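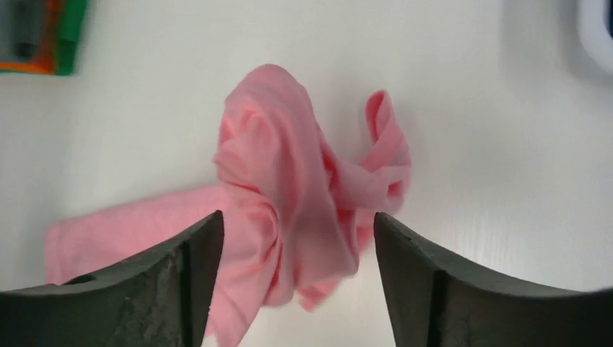
Records and Information Systems
Unit 6: Retention schedules and disposition
Handout prepared by Toàn Cao

Reading for this unit: the retention chapter in the course pack, and the Tornora case file. Bring both to the session. The file plan you submitted for Unit 5 will be used again in the exercise at the end.

1. Terms

A record is a document that has been declared. Declaration fixes the content and places the item under a retention rule. Before declaration the item is a working document, and the system will let its owner edit or delete it.

A retention schedule is a table of record classes. Each class has a trigger, a period and a disposition action. The trigger starts the clock. The period says how long the clock runs. The action says what the system does when it stops.

A hold suspends disposition. It does not stop the clock. A record whose period ends during a hold becomes eligible the moment the last hold is lifted, and students often lose marks on this point.

2. Triggers

Two kinds are used in this course.

Date triggers use a value already stored with the record, such as the declaration date or the end of the fiscal year. They need no further input and can be computed in a nightly job.

Event triggers wait for something outside the repository: a contract ends, an employee leaves, a building is sold. The repository has to be told. If the message never arrives, the record is kept forever, and no error appears in any log. Event classes should therefore be reviewed on a fixed cycle. In the Tornora file the review falls in March, after the contract system has closed out the prior year.
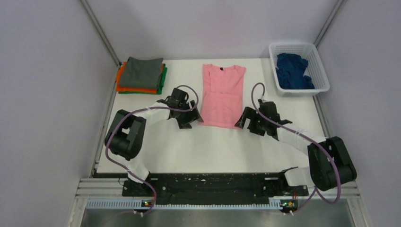 A class may combine the two, for example "end of contract, then end of fiscal year, then 6 years." Write the steps in the order in which they are evaluated. A schedule that says only "6 years after contract" cannot be configured without a guess as to whether signing or expiry is meant.

3. Class size

The Tornora schedule began with 167 classes. Most had been copied from a paper schedule in which each department listed its own forms. Users were asked to choose a class when filing, and they chose the first one that looked close. An audit of filed items found almost 80 percent in the default class of the department concerned.

The revised schedule has 20 classes, built by merging any classes that shared the same trigger, period and action. Department was moved to a metadata field. This method is usually called big-bucket retention. It has a cost — where merged classes differ in period, the longest one wins, and some material is kept past its legal minimum. Privacy rules may forbid that for personal data, so personnel and customer classes are normally left out of the merge.

4. Where the rule is attached

Rules can be attached to the folder, to the content type, or to the single item. The three products covered in the lab differ here.

Fiseditz: folder only. Moving an item changes its rule at once. The old rule is kept in the audit trail but has no effect.

Irier: content type, with an item override. The override needs the records manager role.

Khúc: folder or content type. If both apply, the longer period is used. If the periods are equal, the folder rule supplies the action.
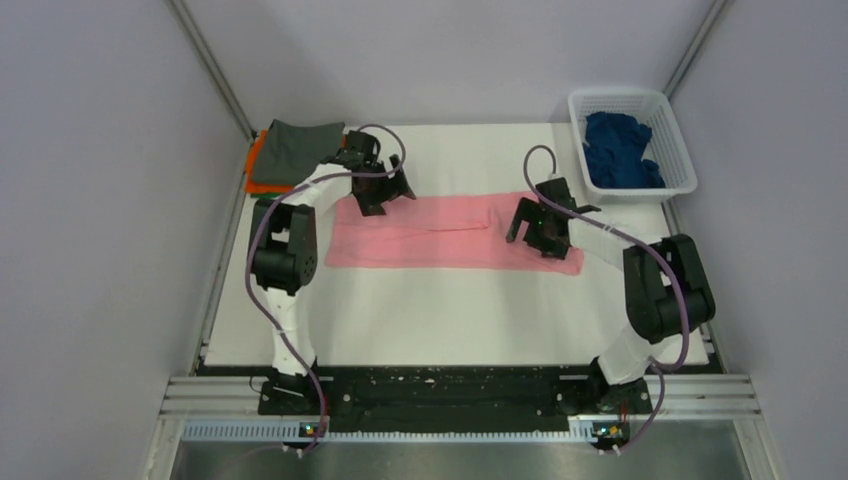 Inheritance should be tested on a copy before any schedule is loaded. Test at least a move between folders, a change of content type, and a move made while a hold is in force. Note the expected disposition date before each test and the computed date after it.

5. Disposition

Actions are destroy, transfer, and review. Destroy removes the content, all renditions, and the search index entry. The metadata stub is kept as evidence that the record existed and was disposed of under a named rule. Backups are outside the control of the repository — their rotation period must be added when stating the date by which content is gone.

Transfer sends content and metadata to an archive and waits for a receipt. Without the receipt the source copy stays in place.

Exercise

Take your Unit 5 file plan. Assign a trigger, period and action to every class. Merge where section 3 allows it. State which product you are configuring for, and list any rule it cannot express. Two pages at most, table included.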